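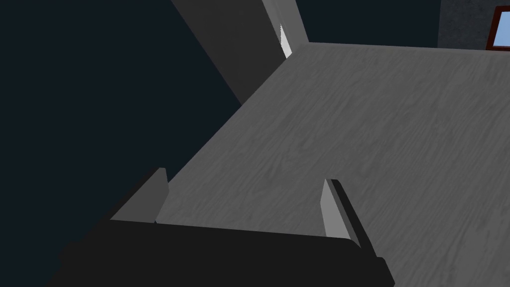 **NOTA DE PRENSA. Difusión inmediata**

**Osoteo suspende la actualización 606 del robot doméstico Curia por un fallo en la parada de los brazos**

*Detectado en simulación. Sin heridos ni daños. Los equipos en domicilios deben quedarse en la versión anterior.*

ORTNER, noviembre. Osoteo ha retirado la actualización 606 del software de control de Curia, su robot de dos brazos para viviendas. Motivo: un fallo en la orden de parada. En determinadas condiciones el brazo izquierdo se detiene y el derecho sigue moviéndose hasta terminar la trayectoria que tenía cargada. La retirada es efectiva desde el domingo, a las nueve de la noche.

El fallo apareció en Praltine, el entorno de simulación que la empresa usa antes de pasar nada a un robot físico. Ningún equipo en casa de un cliente llegó a moverse con la 606. Sí la habían descargado 70 unidades, pendientes de reinicio. A esas 70 se les ha bloqueado la instalación en remoto y sus titulares han recibido aviso por teléfono y por correo.

**Qué ha fallado**

La 606 cambiaba la forma en que los dos brazos comparten el reloj de control. Con una sola pinza trabajando, todo correcto. Con las dos en movimiento y una orden de parada justo cuando se abre una pinza, el mensaje se perdía para el brazo derecho. El programa daba la parada por hecha. El panel mostraba «detenido». El brazo, no.

Segundo problema, relacionado: tras una parada así, el sistema podía registrar un objeto agarrado con la pinza abierta y vacía. Al reanudar, el robot intentaba depositar algo que no tenía. En una mesa despejada eso se queda en un movimiento raro. Al lado de una persona es otra cosa, y por eso se ha tratado como incidencia de seguridad desde el primer momento.

«Lo grave es que el panel decía una cosa y el brazo hacía otra. Una persona que lee "detenido" se acerca», explica Yara Najjar, responsable de seguridad de Osoteo. «Con esa frase encima de la mesa no hubo mucho debate. Se retira y ya está.»

**Cómo se detectó**

La batería habitual de Praltine no lo vio. Conviene decirlo claro. La 606 pasó las pruebas de agarre y las de navegación sin ninguna alerta y se publicó con el visto bueno completo.

El error salió después, en una tanda de 4.000 ejecuciones pedida por Iestyn Bellis, ingeniero de pruebas, para otra cuestión: el consumo de los motores al pasar de una habitación a otra. Bellis revisaba las gráficas del brazo derecho y encontró corriente donde tenía que haber cero. Repitió la prueba con la misma semilla y volvió a salir. Mandó el aviso interno esa misma tarde.

Las pruebas posteriores se han hecho en la vivienda virtual de Praltine, con órdenes de parada lanzadas en distintos puntos: con las pinzas sobre la mesa, delante de una puerta, junto al sofá. Aún se están analizando los registros.
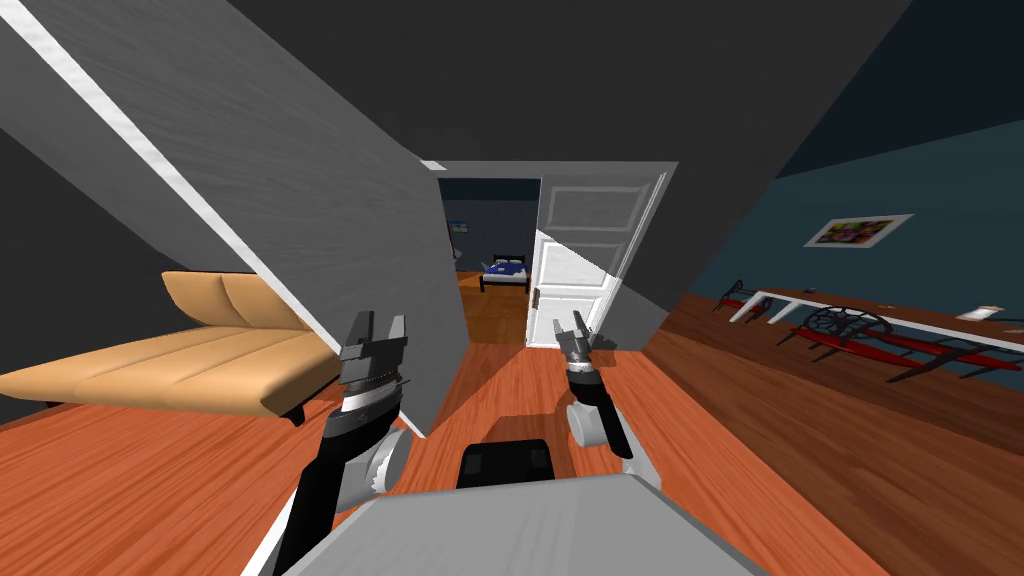
*Curia en la vivienda simulada de Praltine, con los dos brazos extendidos hacia la puerta abierta del dormitorio. Imagen: Osoteo.*

**Qué deben hacer los usuarios**

- Si el robot no muestra ningún aviso: nada. Puede seguir usándose con la versión que tiene.
- Si aparece «actualización lista para instalar»: no aceptar. Cerrar el mensaje. El aviso desaparecerá cuando el robot vuelva a conectarse.
- Si el robot lleva varios días sin conexión: dejarlo apagado y llamar a soporte antes de encenderlo.
- En cualquier caso, ante un movimiento inesperado, usar el pulsador físico de emergencia. Corta la alimentación de los brazos, no pasa por el software afectado y funciona igual en todas las versiones.

La parada por voz y la de la aplicación sí pasan por el software. En la versión anterior funcionan con normalidad, pero Osoteo recuerda que no sustituyen al pulsador. Tampoco antes.

El servicio de soporte amplía horario, de siete de la mañana a once de la noche, fines de semana incluídos. Quien prefiera tener el robot parado mientras tanto puede pedirlo y no se le cobrará la cuota de ese periodo.

**Próximos pasos**

Corrección en marcha. La nueva versión separa la orden de parada del reloj compartido y obliga a cada brazo a confirmar por su cuenta, con lectura de motor. Sin las dos confirmaciones, el panel no podrá mostrar «detenido»; mostrará «parada sin confirmar» y sonará la alarma.

También cambia el registro de agarre. La pinza tendrá que medir la separación entre dedos antes de dar un objeto por sujeto.

No hay fecha de publicación. Osoteo no la va a dar hasta que la revisión externa esté terminada. La lleva Branwen Edwards, consultora independiente en seguridad de máquinas, que tiene acceso a los registros completos de Praltine y al código de parada. Sus conclusiones se publicarán enteras, también lo que no guste.

«Me interesa sobre todo por qué la batería de pruebas dio verde», señala Edwards. «El error de programación se entiende en una mañana. Que en ninguna prueba se parasen los dos brazos a mitad de apertura, eso hay que mirarlo con más calma.»

Beca Price, directora general de Osoteo, ha pedido disculpas a los clientes. «Publicamos una versión que no estaba lista. La paramos a tiempo, sí, y parte de eso fue suerte, porque Iestyn estaba buscando otra cosa. No quiero depender de eso.»

Las demostraciones previstas este mes en el centro de Ortner quedan aplazadas. Las personas inscritas recibirán nueva convocatoria. Las visitas técnicas a domicilio siguen, pero sin movimiento simultaneo de los dos brazos mientras haya alguien en la habitación.

**Sobre Osoteo**

Osoteo desarrolla robots de asistencia para el hogar. Curia es su primer modelo de dos brazos. Praltine es su entorno propio de simulación de viviendas.

**Contacto de prensa**

Sioned Edwards, comunicación, Osoteo (Ortner). Solicitudes de entrevista e imágenes, a través de la oficina de prensa. Se atenderán por orden de llegada, primero los medios locales.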